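Schulden abbauen: Erst rechnen, dann an Methoden glauben

Schneeball, Lawine, Umschläge mit Bargeld: Für jede Art, Schulden loszuwerden, gibt es einen Kurs. Ich halte die meisten für überteuert. Was man braucht, passt auf ein Blatt Papier.

Schritt 1: Alle Schulden aufschreiben, mit Restbetrag, Zinssatz und Mindestrate. Den Dispo nicht vergessen, der fehlt auf solchen Listen gern.

Schritt 2: Kontoauszüge aus 2 Monaten durchgehen und alles anstreichen, was regelmäßig abgeht. Bei mir waren das 596 Euro, davon etwa 20 für Abos, die ich längst gekündigt glaubte.

Schritt 3: Mindestraten überall bedienen und jeden übrigen Euro in die Schuld mit dem höchsten Zins stecken. Der Schneeball, also die kleinste Schuld zuerst, soll motivieren. Mag sein – er kostet aber meistens mehr Zinsen.

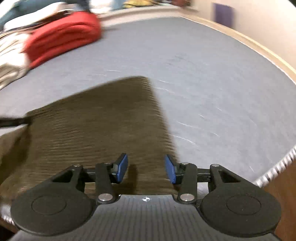

Schritt 4: Umschuldung nur nach Gesamtkosten vergleichen. Eine niedrigere Rate über eine längere Laufzeit sieht nett aus und kann am Ende teurer sein. Apps wie Kolent rechnen einem das vor, wollen aber zuerst den Kontozugriff. Muss man wollen.

Schritt 5: Dauerauftrag auf den Tag nach dem Gehaltseingang legen. Wer wartet, was am Monatsende übrig bleibt, kennt die Antwort.

Wenn schon die Mindestraten nicht mehr zu schaffen sind, hilft diese Liste nicht weiter. Dann zur gemeinnützigen Schuldnerberatung, und zwar bevor der nächste Kredit unterschrieben ist.

Taha Berrada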